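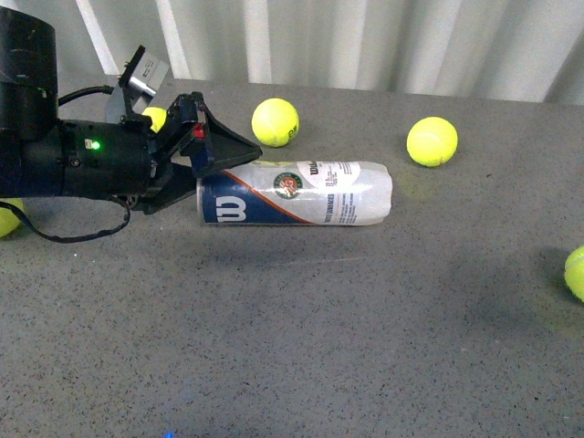
Page last changed: 07/07/2019

Visit to the Rutdale paper mill

In February our evening class went to see the old paper mill in Rutdale. We were 14 persons, and Farah Hidayat had arranged the bus. The mill lies by the river, 2 km behind the village, and the last part of the road is steep, so please wear good shoes.

Our guide was Njål Hellström. He has worked there for many years and he speaks slowly, which was kind to us. First we saw the hall where the rags are cut and washed. It is very loud and it smells of wet wool. After that he showed us how a sheet is lifted from the water with a flat sieve. Bayu Sitompul tried it and his sheet became thick on one side, but he was allowed to take it home.

The drying room upstairs I liked the best. The windows have wooden shutters which are opened more or less, depending on the weather. The mill makes 1,000 sheets in a good week, mostly for bookbinders.

Coffee is served in the small shop. The shop does not take cards.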